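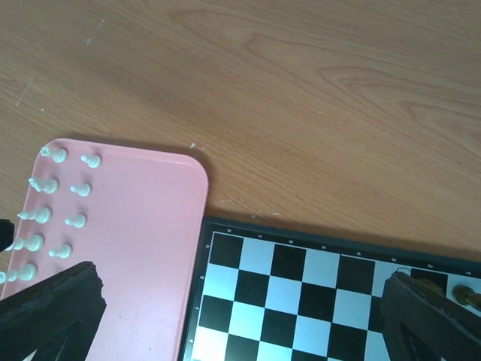
Folding chess set

A folding chess set is a chess set in which the board is made in two halves joined by a hinge, so that it can be closed into a flat case. The pieces are normally stored inside the closed board. Sets of this kind are sold for travel, schools and home use, and are generally smaller and lighter than the equipment used in formal tournaments.

Construction

The board consists of two rectangular halves, each carrying 32 of the 64 squares. The hinge runs along the middle of the board, between the fourth and fifth ranks or between the d and e files, depending on the maker. A raised rim around the border protects the printed squares when the set is carried and keeps pieces from sliding off if the table is bumped.

The underside of each half is hollow. When the board is folded, the two hollows face each other and form a single compartment. Cheaper sets leave this space open; others fit a foam insert or a cloth bag for each color. Closure is by a metal hook, a plastic clip or a pair of small magnets.

Plastic boards are usually molded in one color, with the light squares and the coordinates printed afterward. Wear appears first along the hinge, where the two printed surfaces meet, and at the corners.

Coordinates

Many folding boards carry coordinates on the border. Ranks are numbered 1 to 8, starting from the side of the player with the white pieces, and files are lettered a to h from that player's left. With the board set correctly, each player has a light square in the right-hand corner.

Some budget boards print the letters and numbers facing one side only, so that the second player reads them upside down. Seen from the side of the board, the letters lie on their backs and are easily misread. This has no effect on play but slows down beginners who are learning to write moves.
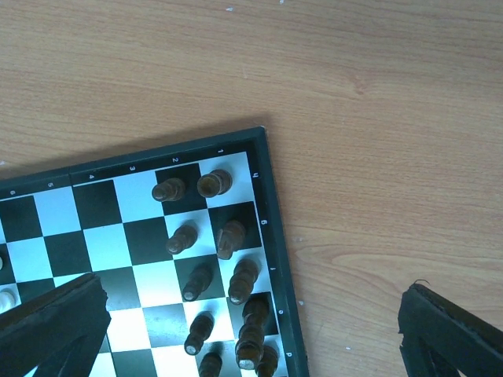 Pieces

A full set has 32 pieces, 16 to a side: one king, one queen, two rooks, two bishops, two knights and eight pawns. In the starting position each side fills the two ranks nearest its player, with the pawns in front. The dark pieces may be black, brown or dark red. The names "White" and "Black" are used in every case.

Weight varies a good deal. Hollow plastic pieces tip over easily, and some makers add a steel disk to the base or a magnet that holds the piece to the board. Magnetic pieces are usually kept short -- the king in a travel set may stand only 30 mm high.

Sorting and storage

Pieces are commonly sorted by color before a game. A shallow tray beside the board is enough for one side, and the same tray can hold captured pieces during play. Light pieces stored loose against dark ones may pick up marks over time, especially where the dark finish is a stain or lacquer.

Pawns are the pieces most often lost. The Dalow line of school sets was supplied with two spare pawns in each color, and the Smits workshop in Rakthorpe listed 297 separate replacement parts in its March catalog, including hinges, hooks and felt disks.

See also

Chess equipment
Travel games
Karnunum pattern chessmen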